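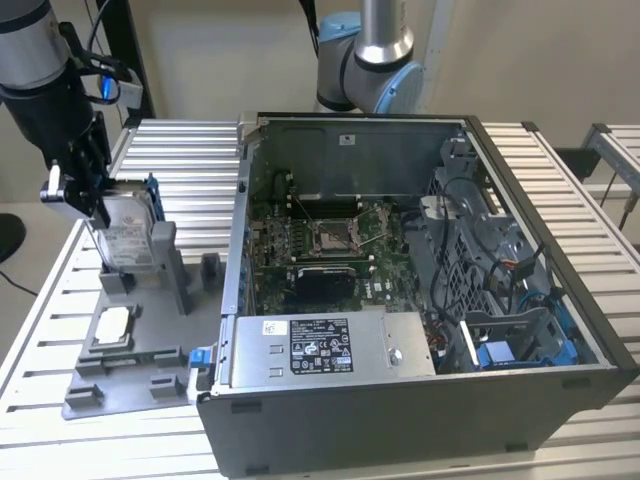 Week 4: Reading a glacier from the path

Hello again, and well done to everyone who got their route cards in. These are my notes for the Milach valley session, tidied up a bit from what I scribbled for last year's group. Bring them with you on the walk, because I'm going to keep pointing at things and asking what they are.

Getting there

We start from the car park at Rutville (1,182 metres) and finish at the Nijs hut (3,393 metres) over 2 days. It's a big climb and I'd like you to take it slowly. The first afternoon is all forest and cow pasture, and you'll wonder why you signed up for a glacier course. Be patient! Once the larches thin out you're walking on stuff the ice left behind, and it gets good very quickly.

Moraines

A moraine is a heap of rubble dropped by a glacier. The long ridges on either side of the valley are lateral moraines, and the path runs along the top of the left-hand one for a good hour. The hump across the valley floor, where the stream has cut a gap, is a terminal moraine – the ice stopped there for a while before it shrank back.

Pick up a few stones as you go. River stones are smooth and rounded. Glacier stones tend to have flattish faces with blunt corners, and if you're lucky you'll find scratches on them. Put them back afterwards please.

Polished rock

Above the second bridge there's a bare slab I'm very fond of. Run your hand along it uphill and then downhill. The smooth side faces where the ice came from, and the broken, steppy side is where it plucked bits away. The French name is roche moutonnée, and you're welcome to say it badly, as I do.

Milky water

The stream looks like someone has rinsed a paintbrush in it. It's carrying rock flour, ground up fine under the ice. The same stuff hanging in the water turns the Vuremstead lake that odd chalky turquoise. Don't drink it, and don't filter it either unless you fancy cleaning your filter all evening. Fill up at the spring by the chapel.

On the ice

We'll rope up for the last stretch. Keep the rope off the snow between you and the next person, and no coils in your hand. Snow can hide a crevasse completely, so stay in the track even when a short cut looks tempting (it always does).

Before next week

Sketch the valley from memory, marking both lateral moraines and the terminal one, with an arrow for the ice flow. Half a page is fine. Read the chapter on meltwater too, and stop when you get to the equations. I've put 100 metre contours on the blank map for anyone who'd like to use that instead of plain paper. Spare copies are in the tray by the door.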